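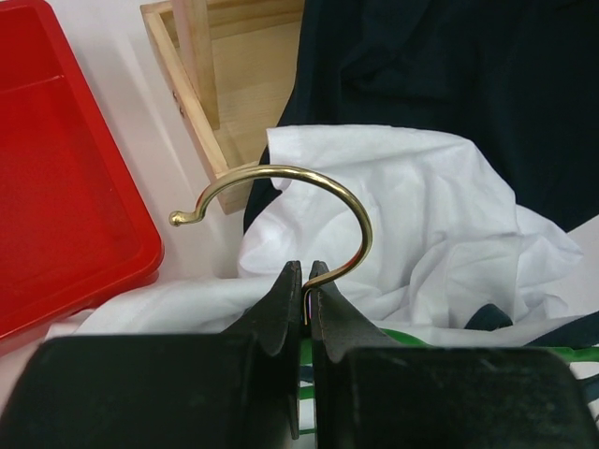 夹爪夹住黄铜挂钩的直杆一端,旁边是红色托盘和浅色木盒

Gistton 双指夹爪套装:开放日上手记
2025年10月30日 文:Huia Wihongi

先交代一下,我本来只打算在 Cavside 的开放日待一个小时,领杯咖啡就走,结果在 Gistton 的桌子前站到人家收摊。这套夹爪我从八月就开始惦记了,当时只看过参数表,这回总算见到它干活,所以这一页干脆由我来写,参数放后面,先说感受!

演示用的是一堆家里常见的小东西,布料、盒子、挂钩什么的,混着摆在白桌面上。我最喜欢看它夹那只黄铜挂钩。钩子弯成一个大大的问号,末端还有个小圆球,表面抛得很亮。两根手指只捏住最下面那一小截直杆,整个弯弧都露在上面。做过抓取的朋友应该懂我为什么盯着这个看:圆杆本来就爱打转,弯头又偏在一侧,夹的位置差一点,手感就完全不同。我自己以前那套夹爪碰到这种件,十次里总有几次要骂人。

手指是哑光黑的,往前收窄,指尖做成斜的,伸进杂物堆里不太占地方(这点我在现场问了好几遍,工程师大概嫌我烦了)。腕部的小相机朝着指尖看,夹的是哪一段,屏幕上一眼就能看到。旁边有位做仓储的大哥一直在问能不能夹箱子,工程师很耐心地劝他去看另一个系列,我觉得这态度挺好,不适合就直说。

也讲讲我不满意的地方。一是线缆出口的位置,装在我们 Karaca 的臂上要绕半圈,开放日那天用的是他们自己的支架,看着清爽,回去自己装可别指望一样。二是说明书,中文版翻得有点硬,接线那一章建议对着英文看。三是换指尖要用小号内六角,扳手很容易丢,我已经丢了一把……

几个大家常问的数字:单套含夹爪本体、腕部相机支架和一对备用指尖;额定行程寿命按 2,000 小时标定,到时间送回来保养;标配线长 300 厘米,够绕过大多数桌面臂;现货订单 14 天内发出。软包装的 Grasow 控制器要另外买,已经有旧款的不用换,升级固件就行。

谁适合买呢?桌面级分拣、教学实验室、经常要夹细杆和小五金的,我会推荐。要搬重物的就别看它了。想先试再决定的,可以带自己的零件来 Cavside 的展示间,提前写邮件约个时间,最好附上零件的照片和大致尺寸,那边会先把指尖换好。上次我空着手去,只能玩他们桌上的东西,下回我要把自己那盒奇形怪状的门把手全带上!

相关产品
Gistton 备用指尖(一对)
Gistton 腕部相机支架
Grasow 控制器
Karaca 桌面臂转接法兰
Cavside 展示间预约说明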